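How I clean out our plastic bread box (and keep the mould away)

Posted Jun 3, 2022 by Liv Sæther

I grew up with bread in a bag on top of the fridge, so when my neighbour Drahomíra passed her old roll-top bread box on to me in March I was a bit smitten. Cream on the outside, mustard yellow on the inside, very much my colours! Then I left half a sourdough in it over a long weekend and, well. Mould. So now I have a routine, and a few of you asked for it after my last post.

What you need
Dish soap
White vinegar
A soft cloth and an old toothbrush
2 clean tea towels

Step one. Roll the lid right back and take everything out. Tip the box upside down over the sink and give the base a good pat. Crumbs love the corners.

Step two. Wipe the inside with warm soapy water. Warm, please, not boiling. I poured the kettle into a plastic tub once and it has never sat flat since. Go easy with the cloth too, as scouring pads leave scratches and the scratches hold onto crumbs.

Step three. Mix equal parts vinegar and water and wipe the whole inside again, including the underside of the lid. Leave it for 4 minutes or so while you make a cuppa, then wipe it off with plain water. If you've had actual mould in there, do this bit twice.

Step four. Toothbrush time. If your box has a ribbed end like mine, run the brush up and down the grooves (they collect flour dust like you wouldn't believe), then do under the lip of the rim and around the pivots where the lid turns.

Step five. Dry it with one towel, then again with the other, and leave it open on the table until bedtime. I used to skip this and I'm fairly sure it's why the sourdough went the way it did.

I do the full clean every 2 weeks and just shake out the crumbs in between. Karim reckons a slice of stale bread left in the box soaks up the damp, but I tried it and all I got was a very stale slice of bread. Let me know in the comments if it works for you! Oh, and a little chip or scuff on the outside is fine, just don't scrub at it.
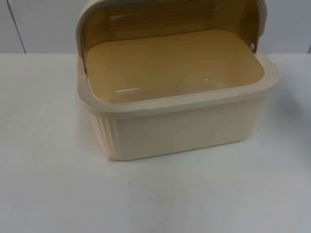 Lid back, nothing inside, ready for the next loaf.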